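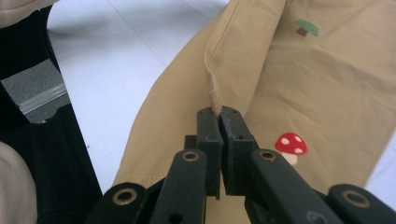

Search this site
Search

Lutex gallery: cloth pickup with a hand-held gripper

Lutex is a study of how much of a person's skill at picking up cloth can be recorded with a hand-held gripper and passed on to a robot arm. The operator carries the gripper to the garment, closes the jaws, and lifts. Jaw opening and tool position are logged together with video from a camera mounted on the tool. The training set for the present policy holds 358 pickups, all made on household clothing and linens left on the floor in whatever shape they landed.

Only one picture is on this page at present. The notes are grouped as they will be for the full gallery.

Grasp
Tan printed cotton, gripped at a fold. The cloth stands up in a small twisted peak above the jaws, with a long diagonal fold running away from it. We label this a peak grasp. The other label in use is the edge grasp, where the jaws close on a hem or a seam. Peak grasps are easier to reach from above but say little about where the corners are, so a second grasp is usually needed before folding.

Jaws
Flat-faced, matte black, carried on paired linkage arms. A thin vertical gap remains between the jaws with the cloth between them. Jaw opening alone is a weak signal on fabric this thin. The policy therefore takes the image and the opening together, and a separate output estimates whether cloth is held.

Print
A red mushroom with white spots and a small green tree are printed on the tan cloth. Printed motifs give the tracker fixed points on the surface, and tracking error on printed items was lower than on plain ones. Plain items were kept in the set at a ratio of 2 to 1 so that the policy would not come to depend on them.

Neighboring items
Black fabric lies to the left, with white tile between it and the tan cloth. A gap of bare floor makes separation simple. Where two garments overlap, the policy picks up both in around 7 percent of trials, and most of those errors involve items of similar color.

Result
The Tato baseline chooses a grasp point from one overhead image and does not correct on approach. The Lutex policy updates the grasp point until the jaws close. On items absent from training, Lutex needed fewer second attempts. The difference was largest on light cotton and close to nothing on heavy denim. Neither method handled straps or drawstrings well.

Conditions
Trials were run with 4 floor surfaces, tile among them. Lighting was not controlled. Changing the floor had less effect than changing the fabric.

Related pages
Bautista: folding from a single corner
Tato: overhead grasp selection, baseline notes
Diludel: tool calibration and jaw wear
Lutex: February data release
Lutex: list of fabrics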